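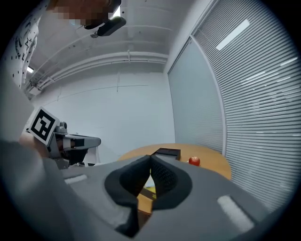 **February 2022 – bench layout, second try**

Ginette Dufour wants the small things on the table stored by how often we pick them up. Last layout (January) was by size. I said then it wouldn't matter and I still think most of the gain comes from having cleared the junk off first. Writing it down so I can be proved wrong properly.

Setup:

- Kikholm table, moved away from the wall so two people can get at it
- Bistine trays, the shallow ones, 6 of them, open side toward whoever is working
- everything else back on the shelf, including the stuff people swear they need
- same pick-and-return list as January, 10 rounds each

The Štefanec sheet says a tray takes 300 g before it bows. Put 200 g in one and it already rocks if you lean on the near corner. Could be the tray, could be the table. I slid a folded card under one leg of the table and the rocking got better but didn't stop, so probably both.

First rounds went quicker than in January. I don't trust it. We've all done the list before and I caught myself reaching for the next thing before I'd read the line. Ginette says that is the point of a layout. Fine, but then we're timing memory, and we could have left the trays in the box. Someone who hasn't seen the list should do it cold, once on each layout, in both orders.

Things that did bother me:

1. Light items shift when a tray gets bumped. By the end of a round they're all down one side and you're picking from a pile again.
2. Left-handed people get the worse half of the table. Swapping the two end trays helped a bit – I need to write the swap on the plan or it will be put back.
3. The labels. Cunavent ones peel at the corners, same as last time, and I was told this batch was different. Masking tape and a marker until I see evidence.

Returns are still the weak part. Picking is easy, anyone can pick. Putting the thing back in the right tray when you're already thinking about the next one is where it goes wrong, and neither layout does much about that. Maybe a colored strip on the tray lip. Ginette likes the idea. I'd want to see it hold up for more than a morning.

Next: flat mat under the trays, new person for the list, weigh the trays again on the other table. Not ordering more Bistines before that's done.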